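Visiting the old water tunnel at Ustummont with kids?

We're going in April and I keep reading different things about the tunnel under the old town. My two are pretty brave but hate tight spots. Do you need tickets ahead?
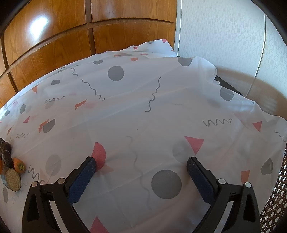

Flurina Oberholzer

Went last spring, loved it! It's 322 meters and you walk out by the Rastitum gate - a bit narrow in the middle, but kids run right through. Book ahead, it fills up.

ruchti_fan

its ok. bring a jacket 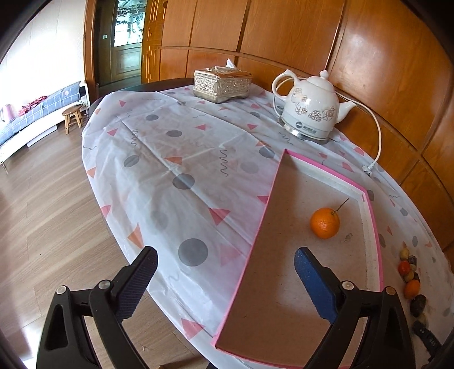
Can you go back the way you came in?

It's one way only, so you come out at the gate and walk back up through town. Last entry is at 4.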